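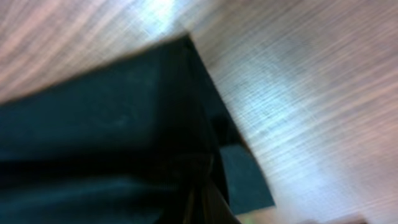
Rundska Bench Practice Group
Minutes of the meeting held on March 14, 2026

Present: Cleiton Pacheco (chair), the Siu bench team, two from Clondton. Apologies: Cleltier, whose apologies are now longer than most of our papers.

1. Minutes of the last meeting
Agreed, after the word "shall" was changed to "should" in item 4 and then back again.

2. Draft rules for two-arm work on clothing
The chair reported that the draft had drawn 187 comments, a fair number of them about the font. Those on substance were taken in order.

2.1 Both arms on one garment. Rule 6 says neither arm may pull until both grips are confirmed. Siu asked who does the confirming. The rule doesn't say. Wording to be found.

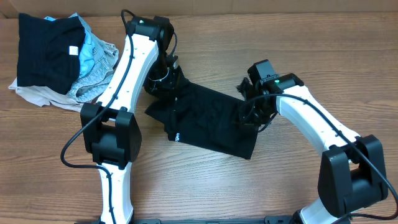

Pacheco said that a rule about pulling was no use without a limit on the pull, and that the limit ought to be set for the weakest fabric on the bench, whatever the arms could manage. Clondton asked for one limit per fabric. It was pointed out that this would mean a table, and the last table took a year. One limit was agreed, Clondton dissenting — politely, and at length.

2.2 Speed near the table top. The draft gives 30 per cent of full speed for the last stretch of any downward move. Siu wanted 100 for practice runs with no cloth. Refused. The table is there either way.

2.3 Waiting garments. To be kept to one side, clear of the space between the arms. Carried without debate, to general surprise.

3. Gripper fingers
Rule 9 asks for fingers to be checked "regularly", a word that has so far meant whatever the reader hoped. Now to read "before each session, jaws open". Chipped tips are to be logged. Whether a chip means a new finger was left to April.

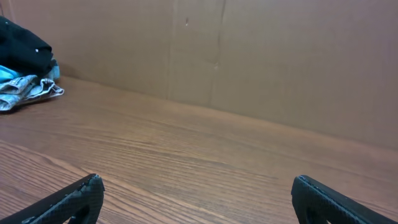

Item 3: jaws open, left tip chipped.

4. Any other business
Clondton asked whether the rules applied to demonstrations. Yes.

Actions: Siu to reword rule 6. Chair to send out draft 2. Clondton to put its dissent in writing, one page.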